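FOR IMMEDIATE RELEASE

Zestora brings its sourdough starter library to Prasau, and yes, you can borrow one

PRASAU, September 2024 – Hi, I'm Saimi Heinonen, and I run Zestora, which is a lending library for sourdough starters. I usually write these releases in the stiff way you're supposed to, and then my sister reads them and falls asleep, so this time I'm just going to tell you what's happening. We're opening a second branch! It's in the old Murnolent building in Prasau, on the ground floor, through the green door next to the shoe repair shop.

If you've never heard of us, the idea is simple. You come in with a clean jar, you pick a starter off the shelf, we spoon some into your jar and write it on your card. Then you go home and bake. If you kill it (everybody kills one, I've killed plenty) you come back and we give you another spoonful and a bit of a talking-to about tap water.

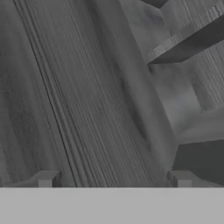 Zestora News, Issue 2

The library has 146 starters right now. Most of them are wheat or rye, a handful are gluten free, and there's one that was raised on barley and smells so strongly of apples that people ask if we've put something in it. We haven't. Each one has a card with where it came from, what it likes to eat and how fast it rises. The cards are handwritten and some of the handwriting is mine, so please ask if you can't read it.

Prasau was an easy choice for me. I lived there for a while in my twenties, over a laundromat, in an apartment so cold that my dough took two days to do anything at all. That turned out to be great for flavor and terrible for dinner plans. People there bake a lot, and they've been driving over to our first branch with jars belted into the passenger seat, so it seemed fair to go to them for once.

The new branch has a lending shelf, a long table for classes and a proper deck oven, which came out of a pizza place that closed in March. It took a whole day to get through the door, and the door had to come off. I'm told the door is fine now.

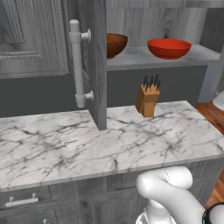
Classes start the week we open. The first one is called Feed It and Forget It, and it's for people who want good bread but don't want a pet. We'll cover keeping a starter in the fridge, waking it up the night before, and what to do with the leftover that everyone feels guilty about throwing out. Crackers, mostly. Also pancakes, and a chocolate cake that I will defend against anyone.

The second class is all rye, and it's taught by our friends from Jitpraphai, the little mill that grinds most of our flour. They're bringing three kinds of rye so you can feel the difference between them with your hands, and they'll have small bags for sale afterward. If you've only ever bought rye flour at the supermarket, I think you'll be surprised at how different it smells when it's fresh – sweet, a bit grassy, almost like hay.

A few things people always ask. Membership is free. Classes cost a little, and we keep some places back for anyone who can't pay, so just tell whoever is at the desk and that's the end of the conversation. You don't have to return your starter, but we do love it when you bring some back after a few months, and we'll add your name to its card. Kids are welcome as long as they don't mind getting sticky. Dogs have to wait outside, and I'm sorry about that, I really am.

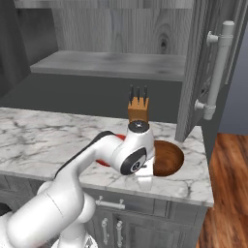 We also want your starters! If there's a jar in your family that's been going for years, please think about sharing a spoonful with the library. Bring it in any glass jar with the lid on loose (loose, please, I have cleaned a ceiling) and tell us whatever you know about it. Old stories are welcome even if you're not sure they're true. We keep a backup of everything dried and frozen, so if something ever goes wrong at your end, you can have yours back.

Last year we gave out 1665 spoonfuls from one small room with one sink. The Prasau branch has two sinks. I can't tell you how happy this makes me.

On opening day there'll be bread and butter from noon until the bread is gone, and I'll be slicing. Come say hello, bring a jar, bring a question, bring the loaf that came out flat as a plate and we'll work out what happened to it. I like the flat ones, they make excellent toast.

Reporters and anyone else who'd like to visit before we open can write to me through the Zestora website, or stop by in the morning while we're feeding the shelf. Knock hard, the mixer is loud.

About Zestora
Zestora lends sourdough starters to home bakers and teaches people how to use them. Its second branch is in the Murnolent building, Prasau.

Press contact: Saimi Heinonen, Zestora

###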